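Gustska Wood Care
Home / Oils and finishes / Tabletop oils

Vulent Tabletop Oil, 300 ml
Made by Fogh
In stock. Also sold in a 125 ml trial can.

We held off on stocking Vulent for a long time. The label promises "lifetime protection in a single coat," and we have been selling wood finishes long enough to be tired of labels. No oil protects a table for life. No oil does much of anything in a single coat on a thirsty top. We wrote to Fogh to ask what the sentence meant and got a brochure back with the same sentence in it.

We carry it anyway. After a winter of putting it on test boards and on two tables in our own back room, we think it is a decent oil sold with silly words. What follows is our own account of it, and where it disagrees with the can, we would go with ours.

What it is

A penetrating oil with a small amount of wax, for indoor wood tops: kitchen tables, desks, benches, counters away from the sink. It soaks in and hardens near the surface. You still feel the wood under your hand. It does not build up a skin the way varnish does, so don't expect it to stand up to what varnish stands up to.

It comes in two versions, Clear and Ellholm. Clear is not clear. On pale wood it warms the color about as much as a wipe with a damp cloth, and it stays that way. Ellholm has a little white pigment in it to fight the yellowing. It does fight it, for a while. Our Ellholm test board had started to turn by the end of the winter, later than the Clear one and less than the Clear one, but it had turned.

What the can says, and what we found

"Dry in one hour." It was dry enough to touch lightly in an hour, in a warm room, on a thin coat. It was not dry enough to put anything on. Leave it eight hours between coats and overnight before you use the table at all. If your room is cold, leave it longer.

"Resists all household stains." Coffee and tea wiped up fine if we got to them quickly. Left overnight, tea made a ring that we could still find in a low light. Red wine was worse. Mustard was a disaster, though mustard usually is.

"Heat resistant." We don't know what this is supposed to mean and the can gives no temperature. A hot mug left a dull patch that came back with a rub of fresh oil. We did not try a pan straight from the stove and we would ask you not to either. Use a coaster.

"Covers up to twice the area of ordinary oils." Ordinary oils are not named. We got two coats on a small dining table out of the 300 ml can with a little left over, which is what we get from most of the others on our shelf.

"Odor free." It smells like oil. It's milder than some, and the smell was gone from the room in a few days with the window open.

Which woods to use it on

Butcher-block and other jointed tops take it well. Watch the seams between boards, where oil likes to collect and dry sticky. Go along each one with a dry cloth before you walk away. Neighboring boards will often drink at different speeds, so a top can look patchy after the first coat. The second coat evened ours out.

On very dark woods we saw no benefit over plain oil at half the price. On anything that was varnished before, it will sit on top and stay tacky until you lose patience and scrape it off. Sand back to bare wood or buy something else.

Small things like racks, stools and trays are fine too, but slats are slow going. The 125 ml can is plenty for those. Do the edges first.

Pale wood tabletops:

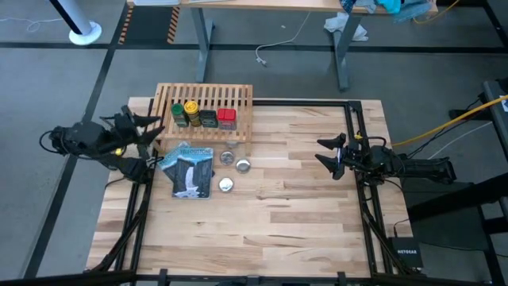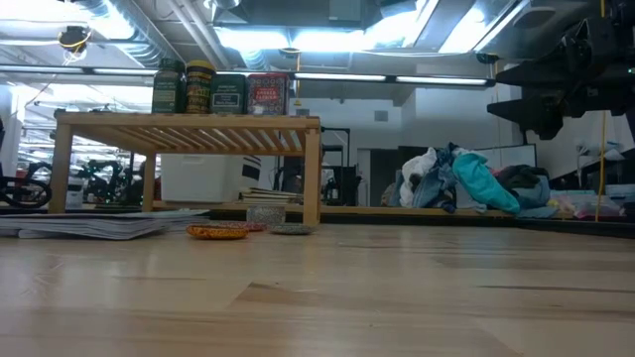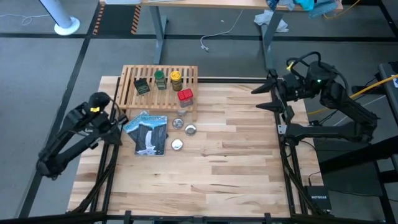 How to put it on

Sand with the grain, finishing with fine paper. The can says you may skip sanding on new furniture. We tried skipping it and got a blotchy top.

Vacuum off the dust and wipe with a barely damp cloth. Let the wood dry fully.

Stir the can. With Ellholm, keep stirring every few minutes, as the white settles to the bottom faster than you would think.

Spread a thin coat with a lint-free cloth or a flat pad. Thinner than that.

Wait fifteen minutes, then wipe off everything that has not soaked in. Most of the complaints we hear about sticky tables come down to this step.

Leave it eight hours, rub lightly with a fine pad, and repeat.

Lay used cloths flat outdoors to dry, or soak them in water before you throw them out. Cloths soaked in this kind of oil can heat up and catch fire when they are balled up in a trash can. The warning is on the can in very small type. It ought to be on the front.

Upkeep

Fogh sells a separate Vulent Refresher spray. We don't stock it. We tried it next to a thin wipe of the regular oil and could not tell the two patches apart, except that the spray cost more. A light coat once a year is enough for a desk. A kitchen table that gets wiped down after every meal will want it sooner, and you'll know when water stops beading and starts leaving dark spots.

Wash with water and a drop of mild soap. Skip the scouring pads and anything with bleach in it.

About the reviews

Fogh's own site shows 3,977 reviews for Vulent, nearly all of them glowing. Many seem to have been written the day the can arrived, which tells you that the can arrived. We would rather hear from you after a year. Reviews on this page open six months after purchase, and we leave the bad ones up.

Is it food safe?

The maker says it is, once fully cured. We asked for the test paperwork in March and have not received it. Until we do, we are not recommending Vulent for cutting boards or salad bowls. For a table where food sits on plates, we have no worries.

Should you buy it?

If you already have an oil you like, keep using it. If you are starting from bare, pale wood and want a finish you can patch up yourself without stripping the whole top, this is a fair choice. Buy the trial can first and test it on the underside of your own table. Our boards are not your boards.

Details

Sizes: 300 ml, 125 ml
Versions: Clear, Ellholm
Finish: low sheen, closer to matte in Ellholm
Use: indoors only
Cleanup: mineral spirits for brushes, soap and warm water for hands
Storage: lid on tight, away from frost
Returns: unopened cans only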